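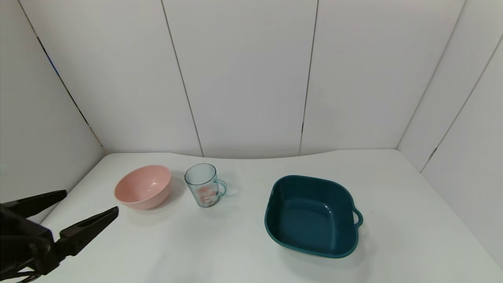 Does it have the cold soups as well, or only the winter ones? That was the first message we got after sharing Brasik, and the answer is yes — cold ones too, and they're some of the best in the set!

Brasik: a small collection of home soup recipes

What's in it

There are 152 recipes, all typed up from handwritten cards and kitchen notebooks lent to us in the town of Clestach. Each has a title, a list of ingredients, the method and, where the card gave one, a note on what to serve alongside. Beetroot turns up everywhere, and the spellings of "dumpling" are a joy.

Files

soups.csv — one row per recipe
notes.txt — margin notes, matched to recipes by number
units.csv — old kitchen measures and our best guess in grams or millilitres

Things to know before you use it

We kept the original wording, spelling mistakes and all. Cooking times are missing from 14 recipes, and we left those blank. A "Nolte cup" is a local measure and it varied from house to house, so treat the conversion with care. Some methods run to up to 30 steps, others are a single glorious sentence. The recipes haven't all been test-cooked.

Changes

Version 8, January 4, 2024: fixed the broken accents in notes.txt and split the fish soups from the broths. The Kolton notebook should follow in September.

Comments

Guest: Made the sour cherry one twice now. Halve the sugar.

Guest: units.csv opens as one long column for me?

Reply: Try choosing semicolon as the separator when you open it.

Guest: Lovely stuff, more dumplings please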